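The Drawer Under the Sink

My sister-in-law has a theory that you can judge a household by its toothbrushes. She developed it during a week at our place in Eltport, and I have chosen not to ask what she concluded.

What I can tell you is that we own more of them than we have mouths. They come into the house two at a time, because the store sells them two at a time, and they come home from the dentist in a little bag with a sample of floss. One gets bought in a hurry at an airport at a price that ought to include a flight. The old ones never leave. They are demoted to grout, then to bicycle chains, then to a drawer where they wait for a job that hasn't been invented.

I used to believe the answer was storage. I own a bamboo cup, a ceramic cup with holes in the lid, and a wall-mounted thing from a company called Hutine that cost 80 dollars and fell into the bathtub on a Friday night with the sound of a car accident. Each of these held the brushes we were using. The brushes we were using were never the problem.

My friend Tala Sabbagh, who has moved more often than anyone I know, says you should take everything out and put it on a table before you buy so much as a basket. I resisted this for years on the grounds that I eat at my table. But she's right that a drawer flatters its contents. Lay the stuff on bare wood under a decent light and it loses its mystery very quickly. 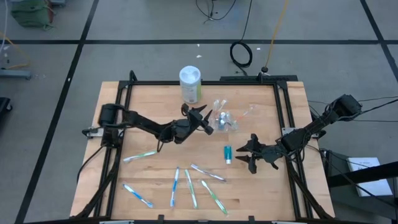
What the table tells you

Six toothbrushes and one small tube of toothpaste is a ratio that deserves some thought. Spread out like that, the brushes are all the same idea in white, blue and green, and you start to wonder who in the design department at every toothbrush company decided that mouths are nautical. No wonder people in shared bathrooms end up using the wrong one. I have been married for a long time and I still check twice.

Then there's the clear plastic bag, which every bathroom has, with its little bottle inside. I keep ours packed "for trips." We last took it to Evia, where I used the hotel's soap and brought the bag home exactly as full as it went.

So my position, for anyone who has read this far, is that a person needs one toothbrush, plus one in the closet for the guest who forgot. The rest can go tonight. Keep a single old one for the grout if you truly clean your grout. I have met my grout, and I threw mine out.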